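Notebook, bench 3 (Wellau)
02/04/2019
Topic: handling rules for two-gripper garment work, draft 3

Went through draft 2 of the rules line by line this morning and rewrote most of section 4. The old text was carried over from the Somogyi sheet, which was written for boxes and cups on a table. Half of it makes no sense for cloth on a bed. Notes below are what I changed and why, so I don't have to argue it out with myself again in October.

4.1 Before starting
Fingers checked for play, both tools. Push each finger sideways by hand. If it moves, tighten and note it in the log.
Lenses wiped with the dry cloth, never with a sleeve.
Label number of each tool goes in the log before the first take. Draft 2 said "tool A / tool B", and three people used that three different ways. Labels only from now on. Read the number off the tool itself, and turn the tool around if the print is upside down to you. Do not copy it from the previous page.

4.2 Where the operator sits
Seated at the side of the bed, feet on the floor. No kneeling on the mattress. The mattress tips, the mat slides and the garment goes with it. Stool height is still open. Fanum rules give a number for benches but nothing for beds, so I left it blank.

4.3 Grip
Long garments: hem or waistband first, never the middle of a leg. A pinch in the middle pulls up a tent and you lose both edges.
Take as little cloth as will hold. On denim the seam is thick and the fingers will close on it crooked if you come in at an angle. Come in square.
Second tool stays off the cloth until the first one has closed. This is the rule that gets broken the most, me included.

4.4 Lift
Low and slow. Draft 2 had a height limit of 200 mm, measured from the table. I kept the 200 but it is now measured from the mat, at the gripped edge. Sleeves and legs that are still lying down should stay lying down.

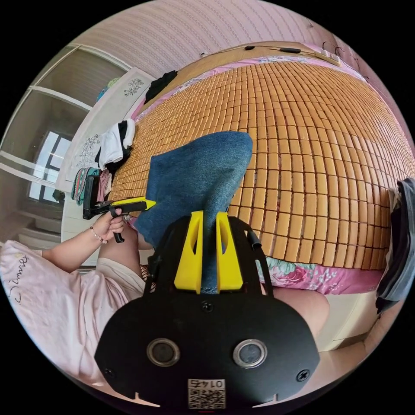
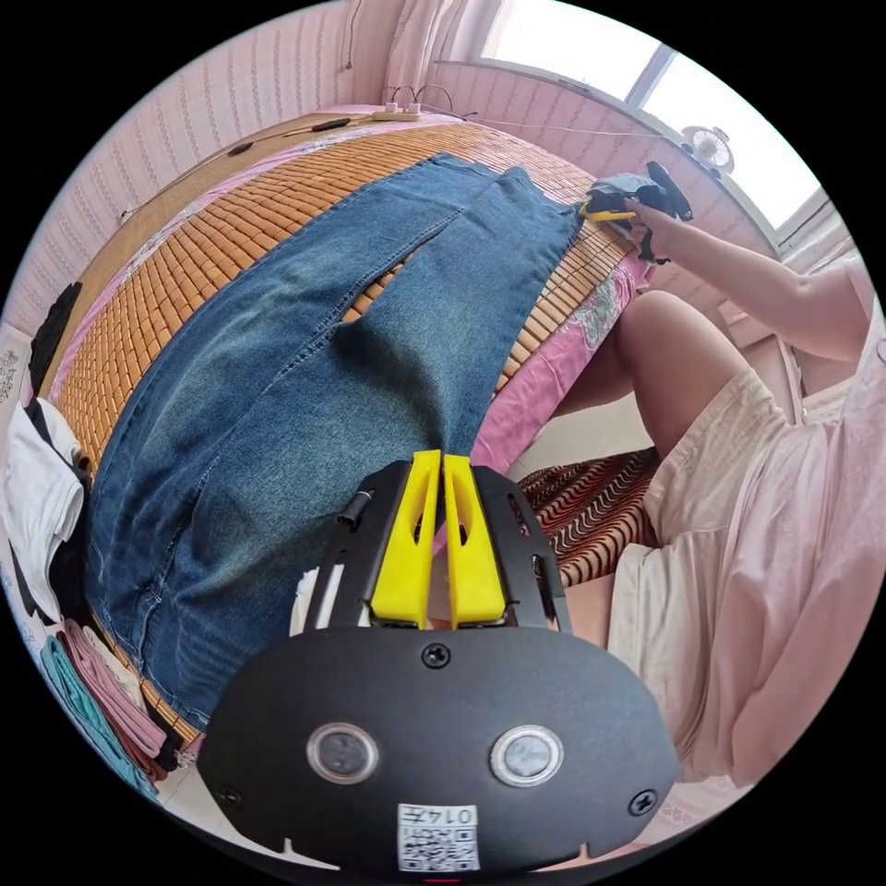
Denim on the bamboo mat, two hand-held grippers.

4.5 The surface
Long discussion with myself about this one. Rultov wants a plain surface everywhere so that sites can be compared. I don't agree for home work. A mat that people sleep on is a fair surface and we should allow it, but write down what it is: mat, sheet, blanket, bare mattress. One line in the log is enough. What I did add: the surface may not be changed in the middle of a set. If the mat has to be straightened, finish the take, straighten it, start a new one.

4.6 Clothes waiting their turn
Pile them to one side, clear of the working area. Nothing on the part of the bed where the garment will be laid out. Draft 2 said "remove all other items from the room" - not realistic, struck.

4.7 Cables
Power strips and chargers at the head of the bed are common in homes. Rule: a cable may stay if it is outside the reach of both tools and of the cloth at full length. Lay the garment out once by hand and look. If a trouser leg can touch the cable, move the cable. Do not route anything across the middle of the bed.
Tool cables run down the operator's side.

4.8 Stopping
Stop the take if a finger slips off its mount, if cloth gets caught in the trigger, or if anyone else reaches into the working area. Mark it as stopped. Do not delete it. We had a gap in the numbering last fall after take 459 and it cost an afternoon to find out that someone had tidied up. The current log stands at 1156 entries and I want every one of them to be there, good or bad.

4.9 Jewelry and sleeves
Draft 2 banned all of it. Now: anything that can hook the cloth or the trigger comes off, the rest is up to the operator. Loose sleeves rolled if they hang past the wrist. Could be stricter. Will ask at Somogyi how they do it.

Length of a set: 9 garments, then a break away from the bed. The trigger hand gets tired before you notice it and the grips get sloppy. Switching hands between sets is allowed, switching inside a set is not.

Still open:
- stool height (see 4.2)
- whether folded stacks need their own rule or fall under 4.6
- a word for the state between "laid out" and "folded". Draft 2 uses "prepared" for both
- mounting torque for the finger screws, the Wellau sheet and the Fanum sheet disagree

Draft 3 is in the shared folder under rules. Draft 2 is in the old folder, please don't print from it. Comments in the margin in pencil, initials next to them.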